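Notebook, September – left-hand jaw sticking on the Skallura grippers

Started just after nine. Writing this up while I still remember the order of things, because the last entry on this fault (mine, I know) just says "jaw sticky again, gave it a wiggle" and that was no help to anyone.

So, the fault. During a two-handed run the left gripper closes fine and then doesn't open all the way. The trigger comes back, the jaws come back most of the way, and then they sit there a few millimetres short. The log thinks they're fully open, which is the nasty bit! You get a run where everything looks healthy and the opening width is wrong from that point to the end. I only caught it because the Belmonte arm replayed one of the morning's runs and came down on the edge of a cup it should have cleared by miles. Cup survived, pad got a nick in it, and I hit the stop a good deal later than I'd have liked. More on that below.

First thing I did was go back through the batch. 505 runs in it, and the width check I threw together flagged 286 as suspicious. That's a horrible number, but my check is crude and I think plenty of those are people simply not opening all the way between grabs. I've moved the whole lot into the "hold" folder for now. Please don't train on it, even for a quick look.

Then the bench. I worked the left one open and shut by hand, slowly, and you can feel it – a sort of gritty patch near the end of the travel, then it lets go. Swapped the spring with a new one from the drawer: no change. Swapped the pads over with a spare pair: no change either, so it isn't the pads rubbing at the bottom of the V, which was my pet theory and I was rather fond of it.

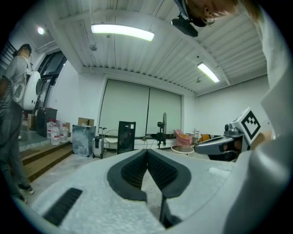

After that I did a long stint of open-and-close with both grippers on, logging the width the whole time. The right one was lovely, same reading over and over. The left one behaved for over 700 cycles and I was starting to feel silly, and then it stuck 4 times in quick succession and went back to behaving. So it's intermittent, and it seems to get worse the longer you go without a rest. Could be heat, could be something working its way along the slide. I did try a hairdryer on it cold from the cupboard and got nothing useful, apart from a funny smell.

Took the slide out in the end. There was a fine grey dust packed into the far end and a burr on the inside of the printed guide, tiny, you find it with a fingernail sooner than with your eyes. I think that's the dust factory. Cleaned it all out, took the burr down with fine paper, put it back dry with no grease (the Grulwood grease turned to paste last time, please leave it in the drawer). Feels much nicer in the hand. I haven't repeated the long cycle test yet so I'm not calling it fixed.

Now the arm. The replay was at full speed and I was standing at the screen with the stop button on the far side of the table. My fault entirely. I'd got used to replays being boring. Until we trust the widths again:

Replays at quarter speed.
Stop button in your hand, cable untangled before you start.
Nothing on the table you'd mind losing.

I've also put a line in the Pladamis start-up script so it asks you to close and fully open both grippers and refuses to record if they don't come back to where they were. It's annoying, sorry! It adds a few seconds every time. Leave it in.

Still to do: the long test again on the left one, same settings. Open up the right one and look for the same burr, as they came off the same printer. Tighten up my width check and rerun it on the hold folder, then pick a handful of the flagged runs and watch them properly. Order more guides. The nicked pad is in the tray marked "bad", so don't fit it.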